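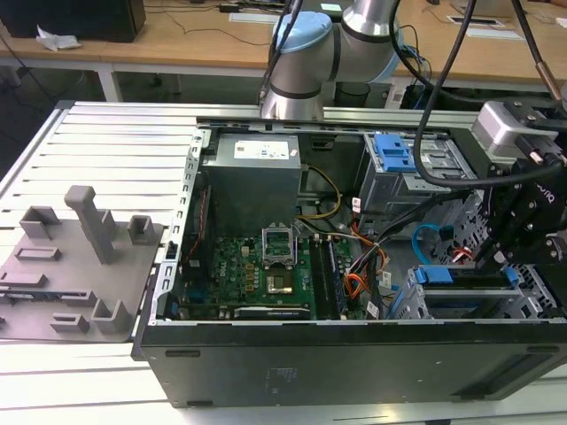
Renata Oakes
Contributing Writer, Home and Office

How to Get Rid of an Old Desktop Computer

Most old desktops spend a few years in a closet before anyone deals with them. Mine spent longer than that. The machine still started, it had tax returns on it, and I wasn't sure what was safe to throw out. When I finally moved from Doststead to Kanthorpe I had three of them to clear, and the steps below are the ones I used on all three.

Plan on an afternoon for each computer. A good part of that is waiting for files to copy or a drive to erase, so you can do other things in between.

Before you start

You will need:

A monitor, keyboard and mouse that fit the old computer
An external drive with room for your files
A Phillips screwdriver, medium size
A small container for screws
A pen and some masking tape

Older towers often have a blue VGA port or a white DVI port for the monitor. If your current monitor has only HDMI or DisplayPort, check for an adapter before you haul everything out. An adapter from VGA to HDMI needs to be the kind that converts in that direction. Many of the cheap ones only go the other way, and the packaging doesn't always make it clear.

Step 1. Turn it on and look around

Connect the monitor, keyboard and mouse, plug in the power cord and start the computer. If it has been sitting a long time the clock may be wrong. The small battery on the motherboard runs down over the years, and a wrong date can stop web pages from loading. Set the date and time by hand and most of those errors go away.

An old computer with an outdated operating system shouldn't be used for browsing or banking. For copying files to an external drive it doesn't need the internet at all, so leave the network cable out until Step 3.

If it won't start, skip to Step 5. Your files may still be readable.

Step 2. Copy what you want to keep

Start with the obvious folders: Documents, Pictures, Music, Videos, Desktop and Downloads. Then check the places people forget:

Email stored by a desktop mail program
Browser bookmarks
Saved games
Accounting or tax software files, which are sometimes kept in the program's own folder
Other user accounts on the same computer
A second internal drive, if there is one

On Windows, open the C: drive, then Users, and look inside each name. On a shared family computer there may be an account that hasn't been used since someone was in middle school, and it may be the only place those school papers exist.

One of my three had 300 gigabytes of files on it, and most of that was the same vacation photos copied several times over. Don't try to sort as you go. Copy everything, label the external drive with tape, and sort later on a faster machine.

When the copy is done, unplug the external drive, connect it to a different computer and open a few files from different folders. Pick at least one photo, one document and one video. If those open, move on.

Step 3. Sign out and deactivate

Some paid programs allow only a set number of installations. If you erase the drive without deactivating first, the company may still count the old computer against your total. Look in the Help or Account menu of each paid program for something like "Deactivate" or "Sign out." This usually requires a connection, so plug in the network cable now.

While you're connected, do the following:

Sign out of cloud storage and sync programs
Sign out of the browser
Deauthorize any music or video store account
Write down license keys you want to keep

The list of devices on your accounts can be cleaned up later from any other computer or phone.

Step 4. Erase the drive

Dragging files to the trash doesn't remove them. Neither does a quick format. Someone with free software can often bring a good part of it back.

On Windows 10 or 11, open Settings, find Recovery, and choose Reset this PC. Pick "Remove everything." Then open the change settings option and turn on the one that cleans the drive. It takes much longer than a plain reset. On an older hard drive it can take many hours, so start it in the evening and leave it overnight.

Older versions of Windows don't have that option. For those, you can start the computer from a USB stick with a drive erasing program on it, or take the drive out and deal with it separately. Taking it out is easier, and I'd pick that for any computer running Windows 7 or earlier.

If the computer has a solid state drive, use the "secure erase" function in the drive maker's own utility, if it offers one. Programs that overwrite a hard drive several times don't work as well on solid state drives, and they add wear.

Step 5. Take the drive out (optional)

Do this if the computer won't start, if you want to keep the drive, or if you plan to destroy it.

Shut the computer down. Turn off the switch on the back of the power supply if it has one, and unplug the cord. Press the power button once and hold it for 5 seconds to drain what's left. Move the computer to a table with good light, and lay it on its side.

Most towers have one removable side panel, held by two screws or a latch at the back. Slide the panel toward the rear and lift it away. Touch bare metal on the case before you reach in.

A hard drive is a flat metal box, usually 3.5 inches wide, mounted in a cage toward the front. Two cables go to it, one for power and one for data. Pull each by its plug, straight out. Some data cables have a small metal clip that you press down first. Then remove the screws on the sides of the drive, or squeeze the plastic rails, and slide it out. Put the screws in your container.

Solid state drives come in two shapes. One looks like a thinner, smaller hard drive and uses the same two cables. The other is a narrow card that lies flat against the motherboard with one screw at the end.

Leave the power supply closed. It can hold a charge after it's unplugged and there is nothing in it you need.

To read the drive on another computer, buy a USB adapter or dock that matches the connector. Drives made in the last 14 years or more are nearly all SATA. Older ones may have a wide ribbon cable, called IDE or PATA, and need a different adapter.

Step 6. Decide where it goes

Sell it. A computer less than five or so years old may be worth listing. Look up completed sales for the same model, not asking prices. I got $177 for the newest of mine with the monitor included. Mention in the listing if the drive has been removed.

Give it away. Call first. Many charities have a cutoff age for computers, and some won't accept one without a drive or an operating system. Ask if they want the keyboard, mouse and power cord too. Tape the cord to the case so it doesn't get lost.

Recycle it. Don't put it in the household trash. Many states ban that, and circuit boards can contain lead and other metals that don't belong in a landfill. Check with your county for a drop-off site or a collection day. In Kanthorpe the collection is in March, and there's a fee for old tube monitors but none for towers. Some electronics stores also take computers, with limits on how many you can bring.

If you hand over a drive you couldn't erase, ask whether the recycler shreds drives and whether you get a certificate. You can also destroy a hard drive yourself by drilling several holes through the platters. Wear eye protection, clamp the drive down and work outdoors. Never burn one or put it in a microwave.

Parts worth keeping

Power cords fit a lot of other equipment, so one or two are useful. A hard drive in working order can go into a cheap USB enclosure and hold a second copy of your photos. Memory sticks only help if you have another computer of the same generation. I kept a box of them for years and never used one.

Common questions

Can I erase just my files and leave Windows on it?
You can, but a full reset is safer and leaves a clean copy of Windows for the next owner.

Do I need to remove the memory for privacy?
No. Regular memory loses its contents when the power is off.

What about the printer?
Print or clear any saved faxes, then look for "Restore defaults" in its menu. Large office printers may have a hard drive inside, and the manual will say how to clear it.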